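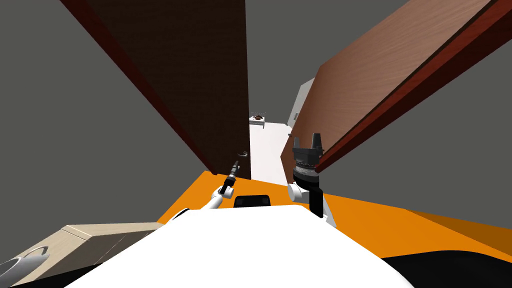 August 17, 2024

Cabinet doors are my new nemesis, folks. I thought drawers were bad! Drawers at least go in a straight line. A door swings, so your hand has to travel along an arc, and when you're driving a simulated robot with two controllers and a headset that smells like somebody's lunch, your arcs come out looking like a kid's drawing of a potato.

I've been doing remote-control sessions for the Zurkia kitchen project since spring (evenings mostly, after my real job), and this week was all doors. Two arms, two doors, open them both, back off. I did 87 runs and kept 62 of them. Hernán Flores, who started the same day I did, kept more, and yes, he has mentioned it.

The thing I keep getting wrong is speed. When I reach for my own cupboard at home I just sort of throw my hand at it and everything works out. Try that in the simulator and the fingers clip through the handle, or the door gets a shove and flies open by itself, and then the robot learns that the way to open a cabinet is to punch it. So I go slow. Too slow, says Mehrangiz Soltani, who reviews our runs and leaves notes like "were you asleep between second four and second nine?" I was thinking, Mehrangiz!

What finally helped was moving the body less. I used to lean the whole robot back to get the doors past its chest, and the replays were a mess. Now I park the base, bring the left gripper to its handle, start the swing, and only then bring the right one up on the other side. For the last bit I stop pulling and push from the inside edge with the backs of the fingers — way easier on the wrist angles, and the wrist is always what runs out first.

The right arm is still my weak one. I'm left-handed and it shows in everything. Azadeh Najafi told me to do eight runs with the right arm only before each session, like scales on a piano, and I grumbled and did it and my last batch was noticeably less wobbly. Fine. She was right.

I also asked whether we could get some cabinets that stick a little, the way mine do in August when the kitchen gets humid. Apparently friction settings are on the list somewhere below "fix the headset strap," which I fully support.

Next week is putting things on shelves. Bowls first, I think, and then mugs, and I already have opinions about the mugs.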